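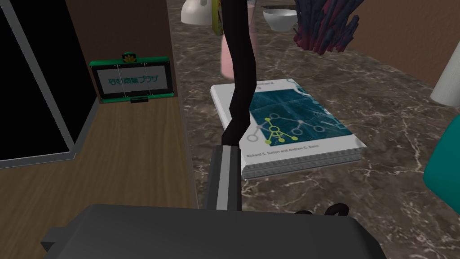

Words: Ines Garrod
Last updated: April

Half past nine at night and the heater in the Drummond Street workshop has given up again. Coats on. Someone has put a laptop on the bandsaw table as it's the only flat surface going, and on the laptop an arm that doesn't quite exist yet is reaching for a book on a marble table.

The real arm is on the bench behind us, in bits. Base bolted down, shoulder on, elbow waiting for a bearing that was ordered from the wrong supplier and then from the right one. Everybody calls it Tatovik. I asked why and got three stories, none of which matched, so let's leave it.

I came to write about people building a robot arm with their own hands in a rented unit behind a tile shop. Most of what I saw on the first evening was a screen. Took me a while to get over it.

How it works, as far as I can follow. You make a copy of your arm in the computer, with the same joint lengths and the same gripper, and you give it a made-up place to be in. Their made-up place is a kitchen sort of thing, dark brown marble with veins through it, a bit of wood off to the left, a white bowl, a paper towel roll or something very like one. A sign in Japanese with a green border that came in with a bundle of free models. Then the arm practises in there, where it can't break a wrist joint or take a chunk out of the bench. When it stops being awful you load what it's learned on to the real one and stand well back.

The book is the nice touch. White hardback, teal square on the front with little circles joined up by lines, and it's a textbook on the very subject the arm is being trained with – reinforcement learning, trial and error with a score attached. There's a paper copy in the workshop too, with a coffee ring on chapter 4. Two people have read it all the way through. The rest of the group borrow bits.

Why a book at all? Because it's horrible to pick up, I'm told. Flat, heavy, wider than the gripper can open, nothing to grab unless you come at the spine or slide it to an edge first. Blocks are easy. Everyone does blocks. The idea is that Tatovik will one day pass books down from a high shelf to a member who can't lift her arms above her shoulders any more, and she was clear at the first meeting that she owns no blocks.

Money, since readers always write in to ask. The total so far is £1,184, split between members, and the spreadsheet is pinned up by the kettle. The motors ate most of it. The arm sections are printed, the base plate is a scrap from the tile shop, and the motor controller is a Nurnex board bought second-hand from a school that was clearing out a cupboard. It arrived with somebody's gum on it. Works fine. The gripper is version 2. Version 1 had nice rounded fingertips and dropped everything, and now holds the door open.

I got to hold one of the new fingers. Lighter than you'd expect, slightly warm off the printer, a bit of stringing along one side that somebody took off with a craft knife while talking about something else.

The cable is the current row. On the real arm the motor cable runs loose down the outside, and it catches. One camp wants it threaded through the hollow joints, which means taking the shoulder apart again. The other camp wants cable ties and to get on with thier lives. On screen there's a long black cable too, draped right over the corner of the book and down to the gripper, and I watched a good ten minutes of argument about whether a pretend cable should be stiff or floppy. Floppy won. It was cold and people wanted chips.

My second visit was better. Heater mended, elbow on. The arm held itself up without help, which got a cheer, then sagged, which got a groan. Wrong setting on the board. Fixed by teatime. After that it moved side to side over a real paperback on the real bench, slowly, like somebody feeling for a light switch. No grab yet. The gripper was still unplugged and they weren't going to rush it for me.

Things I'd pass on if you fancy a go. Buy the bearings first. Print spares of any part with a thin wall. Put the emergency stop where your left hand lives, not behind the thing that's swinging at you. Keep the software notes on paper, in the workshop, in big letters, becuase the one who knows will be away the night it matters. Allow 20 minutes at the end for finding the screws.

There's a plan to take it to the makers' weekend in Visby if it can manage a hardback by then. Ferry's not booked. Somebody has measured the arm against a cello case and says it'll go in with the elbow folded, if the elbow folds, and at the moment it mostly does.

The workshop is open most evenings. Knock hard, the bell's dead.

READER COMMENTS

benchvice_ben
Thread the cable. I did ties on mine and it pulled a connector out mid-swing. Do it now while the shoulder's still easy to get at.

marrowfat
Which printer filament for the fingers? Mine go soft if left near the window. Also would like to hear more about the school cupboard.

Oldlathe
All very clever but my grandad had a stick with a hook on it for high shelves. Good luck to them though, I'd go and see it.

marrowfat
@Oldlathe a hook on a hardback? The poor book.

Contact the magazine | Copyright the publisher and contributors | Back to top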